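Open day at the Iltdale dye works

I had been meaning to go to the Iltdale open day for years, and in June I finally managed it, along with my neighbour Annatjie Radebe and a bag of cheese rolls that we had eaten before we were even through the gate. The works sits right down by the river, 21 steep steps below the road (there is a ramp round the back, if your knees are like mine), and you smell it well before you see it - a sort of warm, wet-jumper smell that I grew rather fond of.

Our guide was Debora Bellini, who started in the wool store and now mixes most of the colours. She let us feel the fleece before and after scouring, and I could happily have stayed there all morning! The blue they call Marras takes almost 10 hours from start to finish, and the shade depends a good deal on the river water, so no two lots come out quite alike. Annatjie bought three skeins and made sure they all matched.

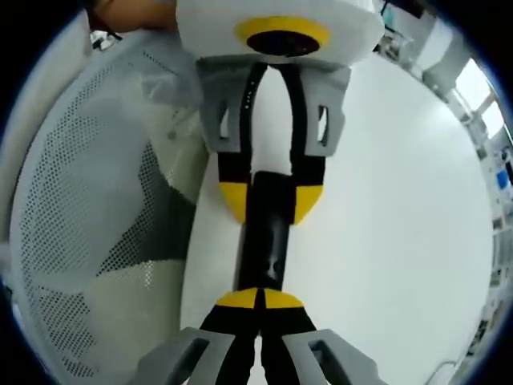
After that came tea in the old drying loft, with a very good seed cake, and a talk by Rafferty Baptiste on the pattern books. There are 209 of them, the earliest with its pages gone soft as cloth, and he turned them so slowly and so lovingly that we missed the 196 bus home and had to wait for the next one. I didn't mind a bit. If you go, take cash for the wool shop, and wear shoes you aren't too attached to, as the floor by the vats is always a little blue.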